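March, balance drift, continued

Carried over from the last entry: the Londumard balance in room 614 still creeps upward after loading. Internal adjustment passes each time it is run. The 200 g check mass reads correctly at first, then climbs in the last two digits for several minutes and does not settle. The stability indicator comes on too early, so anyone weighing quickly gets a good number and anyone weighing carefully gets a worse one. Hauke has had both happen on the same sample in one morning.

Ruled out so far: the check mass itself (Oluf compared it with the Clorwood set, no difference worth writing down), the power supply (swapped with the one from the prep room), and the pan seating. I had the pan and the draft ring off again today and cleaned under both with a dry brush. There was a little powder on the carrier. Cleaning made no change to the creep.

Still open: temperature, static, air movement, level, and the load cell. The last one means sending it out, so it goes at the bottom of the list. 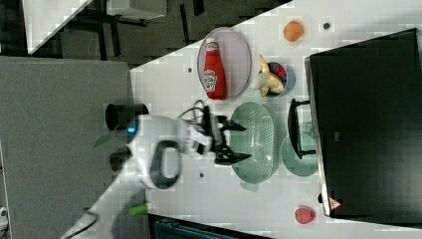 Temperature

Room thermometer on the wall says 21 and hardly moves. The wall is on the corridor side, and the balance is on the window side. Put the spare probe inside the weighing chamber, doors shut, and logged it from first light to noon. The chamber is warmer than the wall reading all morning and follows the sun on the blind with a lag. The rise in the chamber does not match the shape of the creep, though. The creep starts at loading and has the same form in the early run as in the late one. A warming chamber should give a slow slope whether or not anything is on the pan, and the empty pan is flat once zeroed.

The check mass is another matter. It has been kept in the drawer under the bench, beside the oven wall. That drawer is warm to the hand. A warm mass in a cooler chamber sets up an upward air current along its sides and reads light, then gains as it cools. Direction agrees with what we see. I had dismissed this earlier on the grounds that the samples creep too, but the sample vials live in the same drawer.

Test: left the check mass in its open case next to the balance through lunch, tongs with it. Loaded at 1:30 pm. Creep present but much smaller. Put it back in the drawer for an hour, loaded again, creep back at the old size. Repeated the pair once more with the same result. Neelam ran the last one without knowing where the mass had been and called it correctly from the trace.

Conclusion for now: most of the creep is thermal and comes from the load, with something left over. 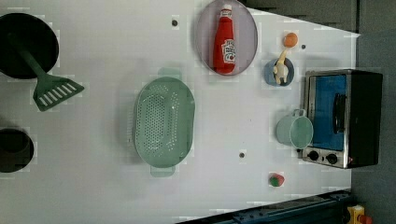 Colander at center, pan and pot along the left side.

Static

Tried the leftover part with the antistatic bar held at the chamber door before each loading. No effect on the steel mass, as expected. On the plastic weigh boats there was a clear effect: without the bar the first reading wanders in both directions, with the bar it is steady within the last digit. So there are two separate faults being reported under one name. Hauke's bad numbers were all in boats. Oluf's were all in glass vials. I should have asked which container before starting any of this.

Humidity in the room is low at this time of year, and the humidifier was moved to the Kirkegaard store over the winter. Have asked for it back.

Level and air

Bubble was inside the ring but against one edge. Re-leveled, then readjusted. Shift in the 200 g reading was below what I would trust. The bench itself is fine when leaned on near the balance, less so when leaned on at the far end, where the bracket screws have worked loose in the wall. Tightened two, the third spins. Needs a longer screw and a plug.

Air supply vent: taped a strip of tissue to the outside of the draft shield and watched it with the doors of the shield shut and the room door open, then closed. With the room door open the tissue moves each time the supply fan cycles. The reading does not follow it while the shield doors are shut. With one shield door left ajar, which is how I found it this morning, the reading jumps with every cycle.
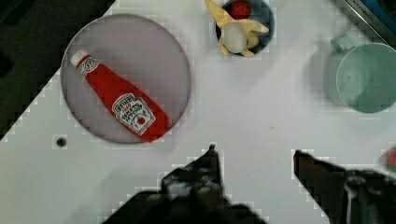
Linearity came last, with the mass at room temperature and the bar in use. Loaded upward in steps to 300 g and back down again. The return values lie slightly above the outward ones through the middle of the range and meet them at both ends. That is a small hysteresis, inside the maker's tolerance as I read the sheet, but larger than it was on the previous certificate from Gullton. It may account for the leftover part of the creep. It may also be that I did not wait long enough between steps on the way up. Henrike's advice is to repeat it with a fixed wait and a second operator before anyone calls for service, and I agree.

Changes made today

Check mass and vials moved to the shelf at the left of the balance. Drawer emptied.
Antistatic bar hung on the hook by the shield, to be used for all plastic boats.
Stability filter set one step slower. Rhea objects on grounds of speed — leave it for now and compare.

To do

Repeat the linearity run, fixed wait, Neelam to read and me to load.
Longer screw for the bracket.
Go back through the March weighings and mark the ones done in boats. Hauke has the list of sample numbers.
Find out whether the balance in the prep room was ever checked with the mass from the warm drawer. If so, its last adjustment is suspect as well.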